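4. Setting up the label printer for pantry stock

1. Plug in the Jorero printer and wait for the light to stop blinking. It takes 54 seconds, which will feel longer.
2. Load the roll with the shiny side up. If the labels come out blank, you loaded it with the shiny side down. Everyone does.
3. Enter a shelf code between 106 and 200. Lower codes belong to the freezer menu and will print a snowflake on your crackers. 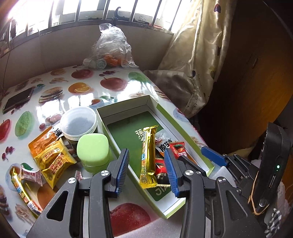
Open snack box on a printed tablecloth.

Note: Print one test label before printing 900 of them. The Cancel button is more of a suggestion.

4. Choose Item or Box. Item prints a label for every piece – Box prints one and lets you get on with your evening.

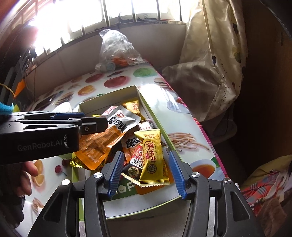 Box mode is the default from the January update on, and most kitchens should leave it alone. Labels stick best to flat, dry card. For a shallow cardboard box of individually wrapped snacks, put one label on the outside edge and spare the wrappers.

Caution: Do not pull a label out while it is printing. The printer will win.

5. Press Save. Press it again if you want it saved.

12 comments | 3 shares

Related items
Clearing a jammed roll
Shelf codes for the Solville rack
Resetting the clock, again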